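How to Label Seed Packets for Storage

Work on a clear table with a sheet of plain paper under everything. Paper catches stray seed and makes it easy to tip back into the packet.

Write the variety, the source and the year on the front – pencil lasts longer than most pens. Seed saved in April gets its own packet, even if the variety matches.

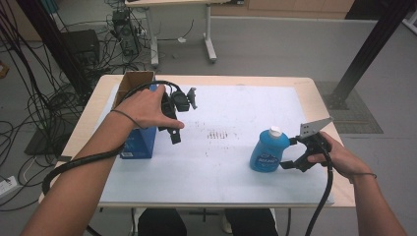

Fold the top over 2 times and tape it. File packets by sowing month and keep the box in a cool, dry closet.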